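Robot Helpers at the Worktable: My House Rules for Sweeping and Tidying

Posted 07/06/2024 by Griet Koster

A few of you wrote in after my page on wiping down counters and wanted the rules I use when a robot arm is doing the tidying. They're taped up next to the door in my workroom and they've been rewritten so many times that the tape is mostly what holds the paper together. Most of them are plain shop sense, the same things I'd tell a teenager with a broom!

Clear the table first. I mean really clear it: mugs, phones, that one screwdriver you keep meaning to put back. Leave out only what the arm is going to use or pick up. I put the dustpan down with its mouth toward the mess and then I leave it alone, and if I have to move it I stop the arm, move it, and start the job over from the top.

Use light stuff for practice. Crumpled paper is wonderful (free, soft, and it doesn't roll off to the far end of the room like a ping-pong ball does). Make the balls different sizes and colors if you can. Please don't practice on screws or broken glass. Those get swept up by me, with gloves on.
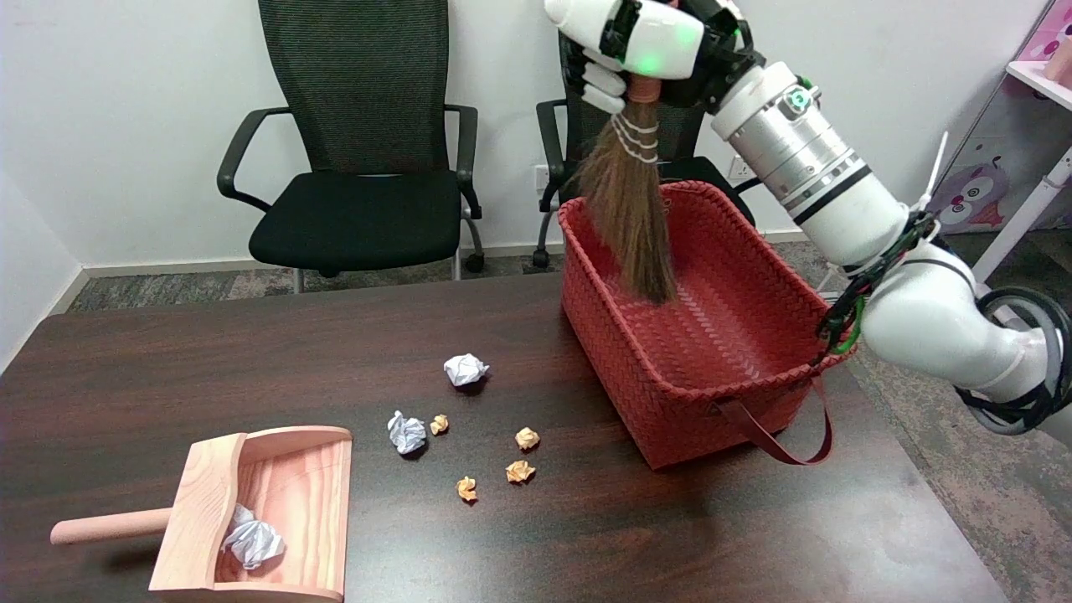 Next comes the one I'm strictest about, which is hands. When the arm is live, your hands stay off the table. If a scrap of paper falls on the floor it can stay there until the run is over. I keep the stop button on my left side, always the left, so I don't have to look for it, and I press it once before every session to be sure it works. My sister thinks this is fussy. She also once got her sleeve caught in a stand mixer, so we agree to differ.

Check the cables. Run the arm through its whole reach at the slowest speed and watch the elbow, where things like to bunch up. You want enough slack for a full bend and no loops big enough to hook a chair arm. Trim your cable ties flush while you're at it, those little ends scratch like anything.

About tools: thin handles are a pain for robot fingers. Wrapping the handle with something grippy helps a lot, and so does a short broom in place of a long one. Soft bristles are kinder to the tabletop too. Shake them out over the trash when you finish, and hang the broom up so they don't take a bend.

Baskets and bins should be wide at the top, with any handles folded down outside. A floppy handle across the opening will snag a broom sooner or later. If the basket slides around, put a square of rubber shelf liner under it.

Last thing, write it down. I keep a cheap notebook with the job, the speed setting and anything odd that happened, even if it seemed like nothing. Last November I flipped back and found I'd noted the same squeak on three different days before I finally went looking for the loose screw.

Next time: storing brushes over the winter, and what I use to get glue off a workbench.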